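Hurkell bench cell kit, long-term review
Posted Jan 17, 2026

I bought the Hurkell kit last June, after I was tired of building a new wooden box for each robot project and throwing it away. In our shared workshop there are four of us using the same corner, so I wanted something which can stay in one place and look the same every morning. Now I have used it enough to write a review, and I will try to be fair with it.

What you get for the price: the aluminum profiles for the posts, one long grooved rail for the front, two mounting plates, wall panels, trim strips, and a bag of screws. The arms are not included. Mine are a pair I already had. The floor is also not included, and the shop page says this only in small letters, so please read it before you order.

The assembly took me two evenings. The manual is 40 pages, but only 6 of them are about the assembly, the rest is safety text in many languages. Step three shows the rear posts the wrong way around. I followed the drawing, then I had to take everything apart. I wrote to Hurkell and a lady called Maeve Mac an tSaoi answered me the next day with a corrected drawing. Very polite, and she also sent me new screws for the ones I had damaged.

The rail is the best part of the kit. It is stiff, the nuts slide easily in the grooves, and both arms sit on it without any movement I can feel with my hand. With my old box, the base of the left arm was turning a little after each fast motion, and I had to calibrate again and again. With the Hurkell rail I calibrate when I change something, and otherwise I leave it.

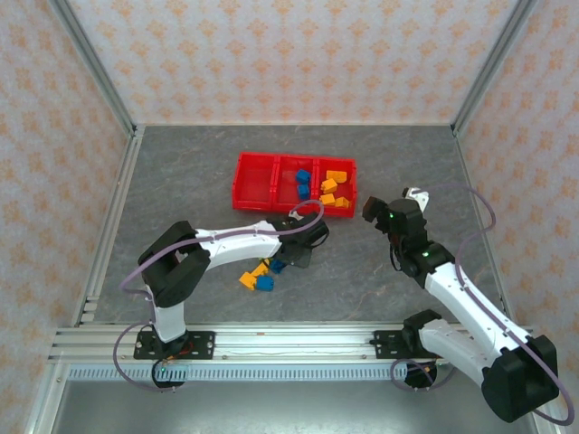 The walls need more words. Hurkell delivers them plain and glossy, and the gloss was a problem for my camera, because the lamp made white spots which moved when somebody walked by. I covered them with wallpaper from a Baston remnant box. The small orange motifs on pink are not what I would choose for my kitchen, but the paper is matt and the spots are gone. The floor is a gray sheet with a marble look, and the blue and yellow blocks stand out well on it. Both colors are easy to separate with simple thresholds. The red tray with its three compartments I bought separately, and it is light, so an arm can push it if the gripper comes in too low. I put a piece of rubber under it now.

My task is sorting toy blocks, yellow to one compartment and blue to another. I ran it 100 times with the kit and wrote down every failure. Most of them came from my own code, when two blocks were touching each other. None came from the frame, and this is what I wanted to know.

Now the weak points. The cable management is poor. There are no clips in the box, and my cables hang in big loops beside the arms. When the arm turns far to the side the loop can catch on the base. Ramalho sells small clips which fit the grooves, and I have ordered them. Also the trim strips along the walls are thin and bend if you lean on them.

I compared with the Zuden frame, which a friend has. The Zuden is cheaper and lighter, but its rail is short and two arms do not fit well side by side. For one arm I would take the Zuden. For two arms, take the Hurkell and check your drawing in step three.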